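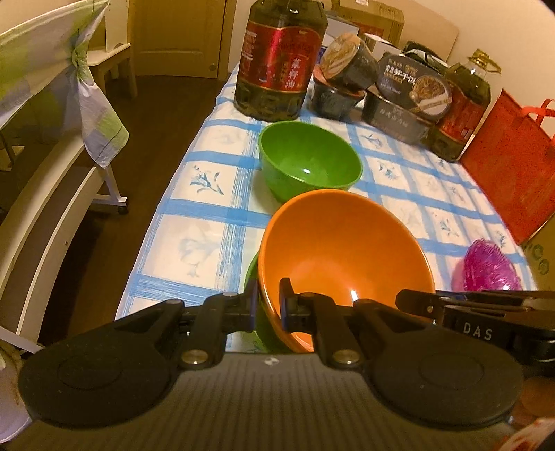 The hand-held gripper at the bowl station, with its jaws on the rim of the orange bowl.

Report of visit: Cirngate hand-held gripper station, 6 Sep 2018

Present for the visiting party: Mieke Van Wijk, Ingvar Brøndum, Rowena Magbanua. Received by: Nurhan Ertürk, station lead, and Miroslava Panasiuk, maintenance technician.

The party was received at the Cirngate site at the invitation of Ms. Ertürk. The purpose of the visit was to see how a single hand-held gripper station is prepared, run and kept in working order. A similar station is planned at Erow, and the members wished to settle the maintenance schedule before equipment is ordered.

The station is furnished as a household table. It is covered with a blue and white checked cloth, and groceries stand toward the back, among them large bottles of rapeseed oil and packaged meals. The working objects are kept to one task per session. For the present task they are bowls in green, orange and magenta, which the operator is asked to stack.

Ms. Ertürk explained that the groceries are placed before the first run and are then left alone until the session is closed. The cloth is pulled flat and its front edge checked by hand, as a fold under a bowl will spoil a run. Ms. Magbanua asked whether a bare tabletop would be simpler to look after. The reply was that it would, but that the station is meant to resemble a table in daily use.

Ms. Panasiuk then took the party through the care of the gripper. The jaw fingers are carried on linkages held by small metal pivot pins, and most of the maintenance time is spent on these. The pins are checked for play at the start of each session. The technician holds the body still and moves each finger sideways between thumb and forefinger. Any finger that clicks is taken off, cleaned and refitted. Each gripper is withdrawn for a full inspection after 500 cycles, and the pins are replaced at 900 whether or not wear can be felt.

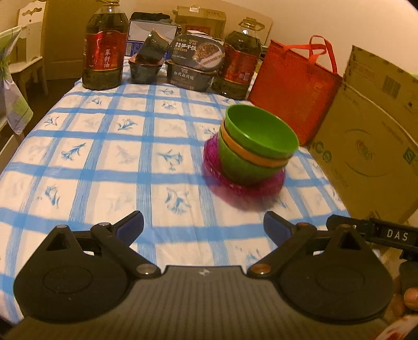

Mr. Brøndum asked how the 900 figure had been reached. The station had at first replaced pins only on failure. In May one gripper was allowed to run to 1,093 cycles, and when it was opened the holes in the linkage had worn along with the pin, so that the whole finger had to be replaced. The fixed limit was introduced following that inspection and has been kept without change.

The jaw tips are wiped with a damp cloth between sessions. Oil from the hands is the usual trouble, and smooth bowls show it sooner than other objects. No solvent is used on the tips or on the round pads. Screws are tightened with a short driver kept at the station, and the technician initials the log each time one is touched. Ms. Van Wijk was shown the log for the current gripper and found it clearly kept, although the column for spare parts had been left blank on 2 pages. Ms. Ertürk undertook to have these completed.

The party discussed spare parts at some length. Cirngate buys its pins in small lots through Natis and keeps one complete pair of fingers on the shelf. Erow is further from the supplier, and Mr. Brøndum considered that a second pair should be held there.

The following points were agreed for the Erow station: the same inspection and replacement limits will apply; the log will follow the Cirngate layout, with the spare parts column moved next to the cycle count; and Ms. Panasiuk will send a copy of the pin check instructions to Ms. Magbanua.

The members thank Ms. Ertürk and Ms. Panasiuk for their time. A return visit by the Cirngate staff will be arranged once the table at Erow has been set up.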